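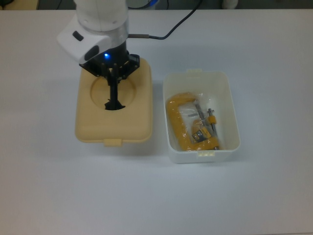
*Gripper in the lid recess, bin to the right with the clamp in its bag.*

Hi all,

Answering Gun-woo's message from Wednesday inline, with the picture at the top for anyone who wasn't at the bench.

> On Wednesday, Gun-woo Ko wrote:
>
> I read the notes on the lid routine and I don't follow why you are going in through the middle. The tab on the edge looks like the obvious thing to grab. Wouldn't you get a better hold on it?

We tried the tab first. It is short, and to pinch it the wrist has to come in low and sideways, which puts the sensor housing too close to the table for my liking. Out of 21 tries on the tab, 19 got hold of it, but the lid hung at an angle and was no use for closing the bin afterward.

Going into the round hole, the arm comes straight down and the fingers open outward against the wall. The lid stays close to level when it goes up. Dace suggested this back when we were still using the Verkileo bins, and I should have listened then.

> Also, how are you finding the center of the hole? If it's the wrist sensor I'd be surprised, the lid is all one color.

It isn't the wrist sensor. Wálter wrote a small script that finds the outline of the lid from the overhead camera and works out the hole from that. The hole is not in the exact middle of the lid – it sits toward the side away from the tab – so the script needs to know which way the tab points. If it gets that wrong, the fingers land on the flat part. There is a force limit now and the arm stops and backs off, but please keep a hand near the stop button when you run it.

> Last thing. Is the cable going to be a problem? It was on my build.

Yes, probably. It leaves the right side of the collar and part of it lies on the table before it goes up. With the bin on that side it can catch on the rim when the wrist turns. I want to try a clip higher up the arm. Stavros has some Lazarević clips left over and said he would bring two. If anyone has a better way to route it, speak up before I start taping things.

Settings, for those who want to repeat this at home:

- finger opening on entry: fully closed
- wrist angle at which the cable starts to pull: 141 degrees
- pause before lifting: 2 seconds
- script: `lid_center.py`, in the Landach folder

Still to do is the bin itself. The yellow C-clamp in there is in a clear bag, and the shine off the plastic confuses the depth reading. Diệp thinks we should grab for the bag and forget about the clamp. I would like to try both before we decide. The bag is creased enough that the fingers should find something to close on, but the clamp is heavy for it and I don't know if the plastic will hold.

I have the bench again on Wednesday after 7. Please leave the table height where it is, the calibration depends on it.

Wálter, can you push your latest changes to the Dilemby branch before then? The copy on the shop computer is from October.

Thanks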